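Dear Angus,

Thank you again for your patience while we got the Vusgate hand-held gripper kit unpacked and into proper use. I'm happy to say our review is well underway, and Meenakshi has been a wonderful help in keeping it on course.

## Where we are

We have 562 recordings from the kit so far, all of them simple two-handed table work – pick up, move over, put down. The ridged finger pads have won us over, and small pieces give us far less trouble than they did in January.

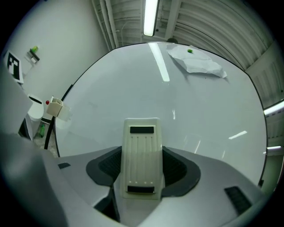

Benedek has been going through the recordings as they come in, bless him, and 30 had to be thrown out for poor tracking. Most of those came from our first sessions, when we were still learning how to hold our wrists so the marker cubes stayed in view. With a gripper in each hand it takes a little while to feel natural, but people do settle into it.
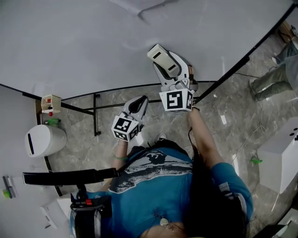
## What still bothers us

Comfort is the main complaint. The grippers are fine for a short stretch, but with the chest rig and the headset on as well, Veronika wanted a break after three tasks, and I can't say I blame her.

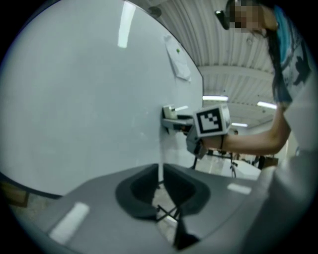
I've asked Vusgate whether a lighter handle is planned and will pass on their answer. We would also love three more weeks with the kit before we give you a firm yes or no on buying it, if the budget can stand it.

Warmly,
Ildikó Vass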